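The reusable chopstick question, again

Every June the food market at Brolham puts out a sign telling us how many disposable chopsticks it has saved from the bin, and every June I stand in front of it and wonder who did the sums. This year the sign said each reusable pair would be washed and used 186 times. Says who? Over what period? The man on the stall pointed me at a leaflet, and the leaflet pointed me at a website, and the website had a picture of a panda on it.

I'm not against washing things up. I have been washing things up for most of my life. What I object to is a figure that precise with nothing underneath it. 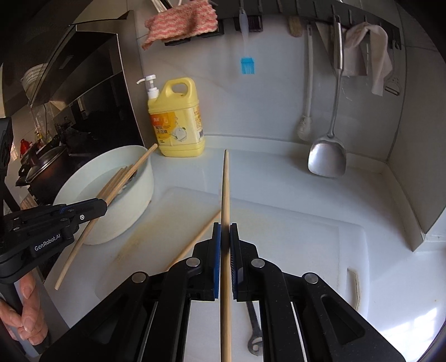 So I wrote to the organisers. Trefor Lewis, who runs the stalls, sent a polite reply saying the number came from the supplier, Julteck. I asked whether anyone had checked it. He said it had been "widely shared", which I took as a no. To be fair to him, he did answer, and within a day. The council still hasn't.

Then there's the matter of what happens to the ones that wander off. At the noodle place on my street, Khang Dương tells me he bought 70 pairs when he opened and had to buy more before the year was out. Some split. Some went home in people's bags. He doesn't blame the customers much, but he laughed out loud when I read him the leaflet. His guess at how many washes a pair gets was a good deal lower, and he's the one paying for them.

You can also forget the claim that they "wash themselves in any machine". Ours don't. They slip through the cutlery basket and lie along the bottom — or they jam the spray arm, and then nothing gets clean. I do them by hand.

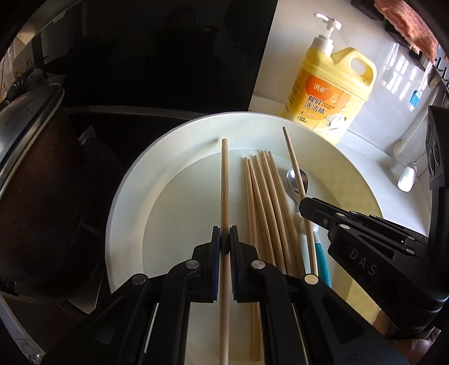

Wood is the other thing the leaflet skates over. It says wooden pairs should be replaced "when worn", and I'd like to know what worn looks like. A plastic one has a number stamped on it and a metal one you can scrub until your arm aches, but stand a light wooden chopstick up over a big white basin, blunt end at the top, and I couldn't tell you from looking whether it has done nine washes or ninety. Vibeke Riis, who commented on my last post, goes by smell. I've tried it. Mine smell of chopstick.

I did find one study, or a summary of one, that put the break-even point at four uses. Four sounds believable to me, which makes me suspicious in a different way, and the full paper costs more than our chopsticks did. If anybody has a copy, please send it on.

Meanwhile the sign is still up at Brolham, and the panda is still on the website. I've written to Julteck as well and will post whatever comes back.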